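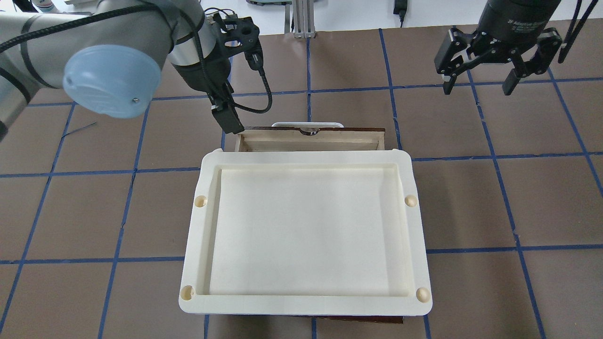
Packers wanted for a trial some of you won't like

Last updated: December 31, 2018

Akier is looking for 9 people who pack boxes for a living to spend time beside a robot arm at our Evthorpe site. Management has been told that Kravets, the supplier, can take over the lifting and leave staff the "interesting" work. We work for the staff side and we have heard that before - usually shortly before the hours were cut.

You will do your normal job, then do it again with the arm handling the bins. We want to know what got slower, what you now have to watch, and who gets blamed when it stops. 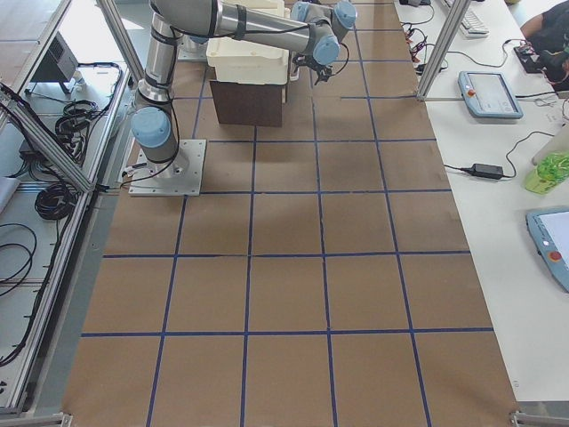

The arm at the Evthorpe bench, with a bin on its box.

You need two years on a packing line. No computer skills. People who think the whole thing is a waste of money are welcome, and so are people who don't.

Pay is $200 for each of 2 sessions. Your employer will not see your answers. The trial ends in August, and the report goes to staff before it goes to Kravets.

Write to Akier, 134 Burkus Road, Evthorpe. Tell us what you pack and which shifts you work.

This site uses cookies. By continuing to browse you accept our use of cookies.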